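Bodesstead Community Kitchen - Safety Walkthrough, with comments
Inspected by Pouran Alipour, February 16, 2022

12 shares | 4 comments

1. Exits clear: PASS. The back door opens all the way now. In January it opened as far as the flour.

2. Extinguisher: PASS. Tag current, pin in, bracket finally screwed to a wall.

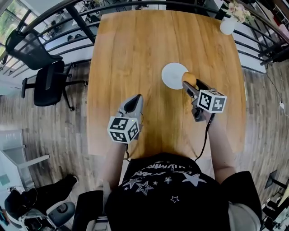
3. Outlets: FAIL. The kettle and the warmer share one power strip. Together they pull some 3000 watts and the strip is rated for 2000. I have unplugged the kettle and expect letters.

4. Dry storage: PASS, barely. Plastel bins need lids that belong to them. 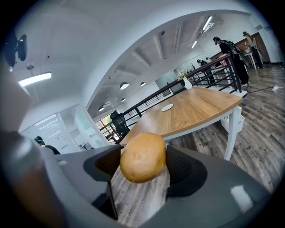
5. Hot water at hand sink: PASS after 60 seconds, a long time to stand there looking responsible.

6. Floor mats: FAIL. One curls at the corner. Georges Shboul has tripped on it twice and still defends it.

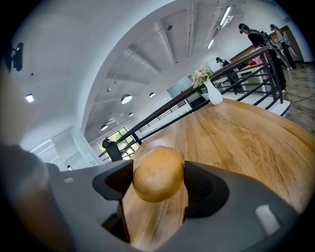
7. First aid kit: PASS. Plenty of bandages - no scissors.

8. Produce: PASS. No sprouting, nothing soft.

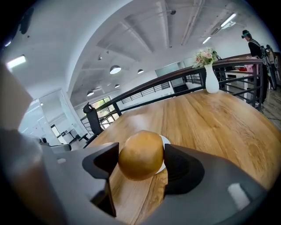
Item 8, at the table.

Recheck items 3 and 6 before the next supper.

Contact the kitchen office | Back to top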